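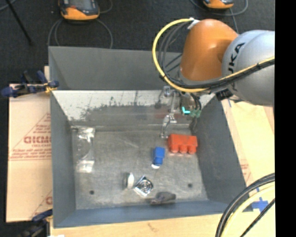
# How to build a timeline for a show that won't stay in order

I love a drama that jumps around. Give me a cold open set years before the pilot, a flashback inside a flashback, a character who's dead in one episode and buying groceries in the next, and I'm happy for the whole hour. What I don't love is pausing every few minutes to ask whether this is before or after the fire.

So I started keeping a timeline, and it has made me enjoy these shows so much more! My example throughout is *Flindirmont*, which has 20 episodes over two seasons and is one of the most tangled things I've ever adored. (Spoilers for season one ahead. I've kept season two out of it.)

## What you need

- A spreadsheet, or a stack of index cards if you like to move things around with your hands
- A second pass through the episodes
- A way to pause quickly

Watch the show straight through first. I mean it. A timeline made on a first viewing is mostly guesses, and you'll miss good acting while you type. Take a few notes if something jumps out, but save the real work for the rewatch.

## Step 1: Set up your columns

Mine are:

| Column | What goes in it |
|---|---|
| Episode | Season and number |
| Screen time | Minutes and seconds where the scene starts |
| Story date | As exact as the show lets you be |
| Who | Everyone who speaks |
| What changes | One sentence, no more |
| Source | How you know the date |
| Confidence | Firm, likely or guess |

Don't skip the last two. When you come back in a month and find "spring, year two" in a row, you'll want to know if a character said it out loud or if you just noticed mud on somebody's boots.

## Step 2: Find your anchors

An anchor is an event that several episodes refer to. Everything else gets placed before or after it. In *Flindirmont* the biggest one is the night the ferry office burns, and you can hang most of season one on it.

Look for events that:

- change how somebody looks (a scar, a haircut, a missing ring)
- change a place for good
- get talked about by people who weren't there

I came up with 14 anchors for the two seasons. That's plenty. If you have 50, you've just made a list of scenes again, and you should go back and ask which ones other scenes really lean on.

## Step 3: Log scenes in the order they air

It's tempting to jump straight into sorting. Hold off! Put every scene in exactly as it plays, even the ones you're sure about, and leave the story date blank whenever you don't know it. Airing order matters later, when you want to see what the writers were hiding and when they let it go.

For a flashback that gets interrupted, start a new row each time it resumes. Episode 9 cuts back to Captain Zarier's kitchen over and over, and for ages I had the whole thing down as a single evening. Once I split it up, I noticed his coat is on the hook in some parts and gone in others. It's two evenings! The speech he gives about his brother sits right on the seam between them, and it plays completely differently when you know he's already been outside.

## Step 4: Work on the fuzzy ones

Now filter for blank dates. Clues I check, in this order:

1. Dialogue. "Since Tuesday" isn't much use, but "since my mother's funeral" is gold.
2. Costume and hair. Makeup departments are careful people. Trust them.
3. Weather and light, with caution. Shows are shot when they're shot, and a leafy tree in a winter scene may only mean the crew had that street in April.
4. Props with writing on them, such as calendars, newspapers and letters.

That third one tripped me up badly. I spent an evening convinced that Cowie's trip upriver had to happen in summer, and it threw every scene with her father out of line. Then I caught a line about the ice going out. The leaves were only leaves.

Mark anything you can't settle as a guess and move on. Some gaps are there on purpose, and a show that leaves one open may be about to do something wonderful with it.

## Step 5: Sort, and watch for collisions

Copy the whole sheet to a new tab and sort by story date. Then read down the "Who" column. You're looking for people in two places at once.

When you find a collision, check your own work before you blame the show. In my case it was nearly always me: a wrong year, or two characters with similar names mashed together. I did find one true continuity error, where Budivis reads a letter that hasn't been mailed yet. I was thrilled. I've left it in the sheet with a little star next to it.

## Step 6: Put the two orders side by side

Okay, the fun part. Add a column to the sorted tab that shows which episode each scene came from, and color each episode differently. A straightforward show gives you tidy bands. *Flindirmont* gives you confetti — and then, right at the fire, one solid block of color, because the finale is the only episode that stays with that night from start to end. I'd seen it twice and never noticed.

Try these while you're in there:

- Filter by one character and read their life from top to bottom.
- Find the longest gap between a cause airing and its effect airing.
- Compare what a character knows in a scene with what you knew when you first watched it.

## If you get stuck

Ask other fans, but ask about one scene at a time. "When does the dock argument happen?" gets great replies. "Can someone check my timeline?" gets silence. And if someone hands you a clue that breaks your sheet, save the old version under another name before you start shifting rows. I've moved Cowie's wedding three times now, and the first spot was right.

— Hiu-tung Fu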